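Pullance trains robot arms in simulation before a real arm moves at all. Piret Jankauskaitė, who runs the grasping work there, says the method is plain: build one room, then change what the arm can see of it.

"We had 3,000 attempts from a fixed view and the policy looked great," she says. "Then we moved the view and it fell apart."

The current set, named Zerkach, has 4,000 attempts in 12 rooms. Each is rendered from the side and from the gripper.
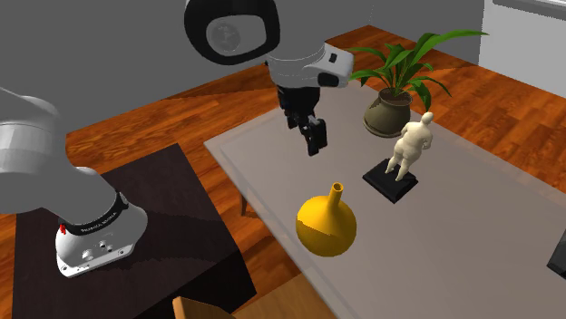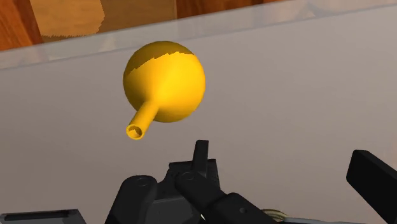
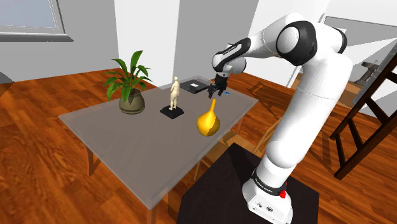 Simulated views from the Zerkach set. The yellow vase is on the table in the first and third.

Adding the gripper view helped most with narrow shapes. In nine of the rooms the arm now picks the right object more often than the older Farker baseline did. The other three all have glass tables, and Jankauskaitė doesn't have a fix for those.

"Depth through glass is still bad," she says. "I'd like to say we understand why."

Tests on the real arm start in September.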